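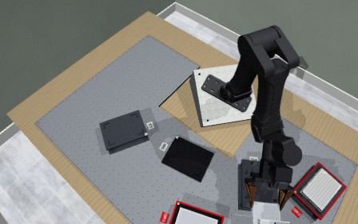
Molance bench model, simulated view. The gripper is over the black block.

FOR IMMEDIATE RELEASE

Iltero Workshop Releases Plans for a Plate-Handling Robot Bench, Most of Which Now Exists

ILTERO, Saturday, November 14, 2020 -- Trastlow, the shared workshop behind the old bus garage, today released the plans and simulation files for Molance, a robot bench that picks up small lab-style plates and puts them down somewhere else. Members have been able to do this by hand for years. They would like to stop.

The release covers the full computer model of the bench, the arm program and a parts list that comes to $1040 before the arm, which was bought separately and is discussed separately. The physical bench is under construction in Bay 2. It has a tabletop, a breadboard with a great many holes, and a bolt pattern that has been drilled correctly on one side.

"We started with the model so we could make our mistakes for free," said Unai Prieto, who leads the build. "Then we went ahead and made a few of them in wood too."

Prieto wrote the arm program over the winter and began running it in Kairys, the simulation package the workshop uses, in January. The log now stands at 1020 simulated runs. A fair number of the early ones ended with the arm trying to reach a plate by way of the table, and the workshop has kept those recordings for morale.

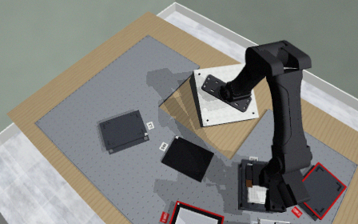
Small labels matter more than anyone expected. Each station gets a tag, each tag matches a name in the program, and a spelling mistake in either sends the arm to a default position that Prieto calls "home" and other members call "sulking." The current version checks the names before it moves anything.

Trays and platforms will be cut and printed in the workshop. The drawings allow a little slack at the corners, which the first set did not, and anyone who tried to seat a plate in the first set is owed an apology and possibly a file.
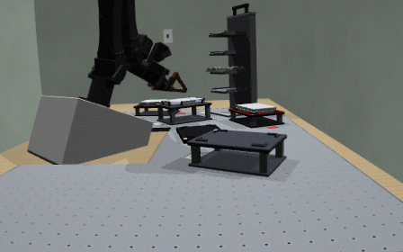
Platforms and storage tower in the Molance simulation. The platform nearest the viewer is empty.

"People ask what it's for," said Maite Campos, who runs the Thursday build night. "Right now it's for finding out how far off level our floor is. After that we have a list." The list includes sorting seed samples for the garden club and settling an argument over shelf spacing on the tower.

Build night has 21 regulars, several of whom came in to fix a lamp and were handed a hex key. No robotics experience is needed. Patience with small screws is strongly preferred.
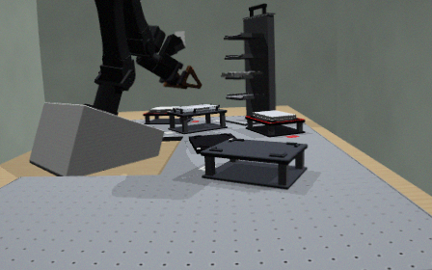 Do I need to own a robot arm to use the files?
The simulation runs on an ordinary desktop computer, and the arm is included in the model. You only need a real one if you plan to build the real bench.

Plans, drawings and the arm program are free to copy and change. Printed sets can be picked up at the Trastlow front desk during open hours. Corrections are welcome -- please mark them on paper, in ink, and sign them, so Prieto knows whom to thank.

About Trastlow
Trastlow is a member-run workshop in Iltero with wood, metal and electronics benches and one very good vacuum. Members pay monthly and sweep up daily, in theory.

Media contact: Maite Campos, Trastlow, Iltero. Visits to Bay 2 by arrangement; closed-toe shoes, please.

###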